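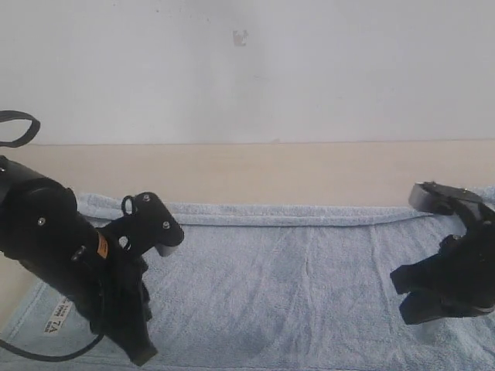
Figure 2. Light blue terry towel spread over the work surface, with the sewn-in tag near the lower left corner.

3.1 The towels

We grew rather fond of the towels over the winter, and it seems only fair to give them a little room here. Terry is a forgiving cloth to fold, soft and looped, though it keeps its creases longer than one might hope, and the hem (see the raised band along the far edge in Figure 2) always wants to sit a touch proud of the rest. Households in Primham folded up to 20 towels each, and most people began by smoothing the middle with a flat hand.

Related items
Zawadzka: Linen cupboards and their keepers
Folding habits in Plirnier homes

Comments
Nkechi Bassey: Lovely section, my mother folds in thirds!
Chibuzor Effiong: Did anyone start from the hem?

Last updated: February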